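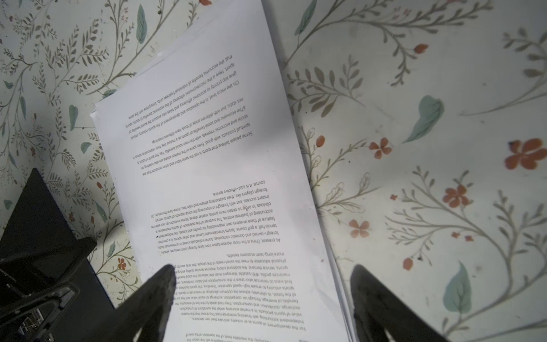

17 juillet 2023

Repris la segmentation de la pile ce matin, avant la politique de saisie. Le masque sorti par Mạch débordait encore sur le motif de la table : les fleurs corail les plus proches du bord droit de la pile étaient rattachées au papier dès que le seuil descendait un peu. Remonté le seuil, perdu les tranches des feuilles du dessous, celles qui dépassent à gauche en petits décalages. Compromis provisoire : deux passes, une pour la feuille du dessus, une pour le contour extérieur, et la boîte orientée calculée sur l'union des deux.

L'orientation reste le point faible. Le texte est à l'envers dans la vue poignet et le module OCR, que j'avais laissé actif pour le journal, renvoie quand même des morceaux lisibles après rotation (un exposé en anglais bancal sur l'économie du sport en Chine, « instant success », « maximize profits »). J'ai pensé me servir de la direction des lignes comme estimateur d'angle. Sur une page imprimée en paragraphes pleins, c'est plus stable que le bord long, qui sort souvent du champ par le bas. Sur une feuille blanche, évidemment, plus rien. Gardé comme terme optionnel, poids nul si moins de 6 lignes détectées.

Rejoué les 548 séquences de juin avec le nouvel estimateur. Les grosses erreurs d'angle ont presque toutes disparu, sauf les ambiguïtés à 180 degrés, qui ne gênent pas la pince, symétrique à cet égard. J'ai donc replié l'angle sur un demi-tour dans la fonction de coût. Aurait dû être fait dès le départ.

Ombres : une bande grise en travers de la feuille du dessus suffit à couper le masque en deux. La normalisation locale corrige, mais coûte 2 ms par image et accentue le grain sur le fond crème. À voir avec Vinh Kim, qui préférerait augmenter les données d'entraînement avec des ombres de synthèse. Je n'y crois qu'à moitié – ses ombres ont des bords trop nets. Il m'envoie un lot ce soir.

Côté planification, le fichier de configuration de Stenitz fixait encore la hauteur d'approche en absolu, dans le repère de la base. Passé en relatif au plan de table estimé. Le planificateur refuse maintenant les poses où un doigt passerait sous le plan, ce qu'il acceptait sans avertissement jusqu'ici. Ajouté un test de non-régression, lent, à sortir de la suite rapide.

Reste la question de la fermeture. Une pile n'est pas un bloc : si l'effort monte trop vite, les feuilles du haut glissent avant que celles du bas soient tenues. Hinoven propose une rampe en position, je penche pour une rampe en effort avec arrêt sur la vitesse des doigts. Aucune donnée pour trancher, les journaux n'enregistrent le courant moteur qu'à basse fréquence. Ouvert un ticket pour ça.

Trouvé en passant une fuite mémoire dans l'outil d'annotation de Metosdale : plantage à l'image 3 555, toujours la même, quel que soit l'ordre de lecture du reste. Le tampon des vignettes n'est jamais vidé. Contourné en relançant le processus par lots, pas corrigé.

Demain : lot de Vinh, puis comparaison des deux rampes en simulation si le modèle de frottement entre feuilles tient debout. Penser à désactiver l'OCR par défaut.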